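Entry 111 — madder on wool, second go for Hundulero

September 2024

Started early, kettle already filled from last night. Letting the water stand doesn't change the hardness but it does save heating it from tap cold, so will keep doing it.

Where we were: first batch for Hundulero came out brick on the outside of each skein and peach in the middle. They were nice about it. They want something closer to the old sample card, the red in the second row, and they want it even, because it goes into a flat weave and every streak will show. Necati says the weave will hide more than we think. I don't want to rely on that.

Goods: 16 skeins, 876 g dry all together. Weighed before scouring this time, and again after. Lost a bit of spinning oil, as expected. All the percentages below are on the dry weight before scouring so it matches the old pages.

Scour. Used the Sindix soap, a small squirt per pot, up slow to below a simmer, held an hour, left to cool in the pot. Last time we lifted them out hot and ran them under the tap and I am fairly sure that is where the felting on the ties came from. Ties were also too tight. Retied everything in loose figure eights with white cotton, four ties a skein. Took forever. Ferhat did half and his are neater than mine.

First rinse cloudy, second clear. Stopped at three.

Mordant. Alum only, no cream of tartar. I know the old recipe card says both. Reason for leaving it out is that tartar seemed to push the madder toward orange in the spring tests, and orange is what we're trying to get away from. Dissolved the alum in a jug of hot water first, tipped it in, stirred, THEN the skeins. Batch one had undissolved grit at the bottom of the pot and I think some of the blotches trace back to that.

Held an hour, left in overnight. Squeezed, didn't rinse much. Kept damp in the lidded tub.

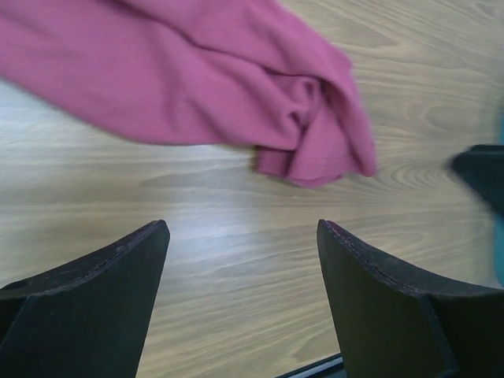 Pink knit, bunched, on the light wood table.

Dye bath. Çetinkaya ground root, new sack, 100 percent weight of goods. The old sack was coarser and I had been using a bit less than weight of goods, so can't compare straight across, noted. Soaked the root overnight in a bag made of old curtain lining. Bag is a big improvment. No bits in the fiber, no picking at it for an hour after.

Threw away the first soak water. Necati hates this (thinks we pour money down the drain) but that first water is very yellow-brown and I'd like to see one batch without it. We kept a jar back so he can dye something with it himself if he wants.

Water: tap plus chalk. Our tap is soft, and madder likes it hard. Spoon of chalk stirred into the bath before the root bag went in. Bath went from rusty to a much deeper red more or less while I stood there. Wish I had kept a jar of before and after. Next time.

Heat. This is the part to get right.
— Brought it up over two hours. Slow. Lowest setting on the Stadier burner, lid on.
— Hand hot at the half hour, too hot for a hand at the hour.
— Never let it simmer. Any bubbles, burner off for ten minutes.
— Turned the skeins over every ten minutes with the long sticks. Ferhat and I took turns.
— Held two hours, then burner off and left till morning with the lid on.

The thermometer is not to be trusted. Reads different depending how deep you hang it, and the clip slid down twice. Marked the clip position with tape. If we buy one thing this season it should be a decent probe. Put it on the list, above the new drying rack please.

Pot is crowded at this weight. They moved but not freely. Would rather split in two and lose a day than do this again for anyone who cares about evenness. The trouble with splitting is matching the two halves, so maybe rent or borrow a bigger pot. Necati knows a man with catering kettles. Enameled or stainless only, no bare iron, it will drab the color right down.

Morning. Lifted everything out cold. Color wet is a proper red, a touch on the blue side against the card, which dries warmer so I'm not worried. Opened up three skeins and looked in the middle. Even. One pale patch under a tie, mine, too tight again. Cotton ties took up almost nothing.

Rinse: lots. Kept running pink. Left them to hang and drip before the proper wash, a tip from Ferhat's aunt, and it does seem to cut down how much comes out after. No proof, one batch.

Rub test with a white rag, damp. Slight mark. Dry, none. Fine for a rug, I'd want better for a scarf.

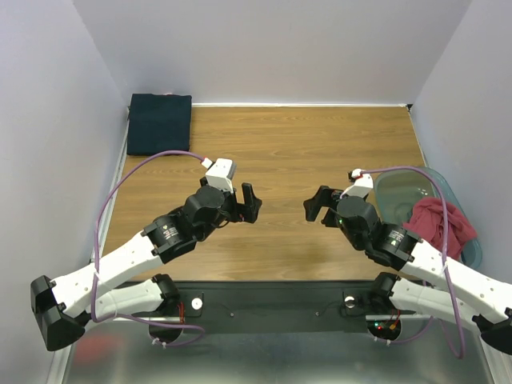 Page last changed September 2024 by F. Kocabaş

Second bath. Didn't want to waste what was left, so ran the exhaust bath the same afternoon with odds and ends: two small wool hanks from the sample drawer, a strip of linen, some unmordanted wool as a check. Same slow heat, shorter hold.

Hank 1, alum — coral. Pretty. Would sell.
Hank 2, alum then a dip in washing soda water — pinker, cooler, and the handle is harsher. Soda does that to wool, don't leave it in more than a minute or two.
Linen, alum — pale, flat, a bit like a bandage. Linen wants tannin first, we know this, don't know why I bothered.
No mordant — tan. Good check, shows the alum is doing the work.

Third bath not worth the gas. Root bag emptied onto the compost, bath down the drain once cold.

Light test. Cut a length off each of the above and off the main batch, wound on card, half covered with foil, taped in the south window. Labeled in pencil. Last year's labels were in felt pen and the pen faded before the yarn did, so we had a very nice set of cards with no idea what was on them. Check them end of the month, then again when somebody remembers.

Things to sort out

The card from Hundulero. I've been matching by eye under the workshop lights and then walking to the door to look again, and they're different reds in the two places. Suggest we agree on the door, north side, before noon, and stick to it. Necati would like a second person to look every time without hearing what the first one said. Ok with me.

Cost. Haven't added it up. Root is the big one at full weight of goods. If the main batch is accepted, try a small one with less root and a longer hold and see if anyone can tell.

Alum is low. One more batch of this size and then nothing. Order before the weld order, weld can wait.

Gloves — the left ones keep going missing. There's a box of right hands on the shelf.

Who has the small scale? It was on the bench by the sink. I weighed the chalk with a kitchen spoon, which is why it says "spoon" up there and not a number. Please don't copy the spoon into the recipe file as if it were a measurment. I'll redo it on the scale when it turns up and fix the page.

Pale patch skein: set aside, tagged with blue yarn. Ask Hundulero if they can use it for fringe. If not it goes in the drawer and we're one short.

Drying now, out of the sun, with a light weight on each so the twist hangs straight. Will twist up and weigh when dry, then pack. Ferhat is driving that way anyway so he can drop them off and bring back the card.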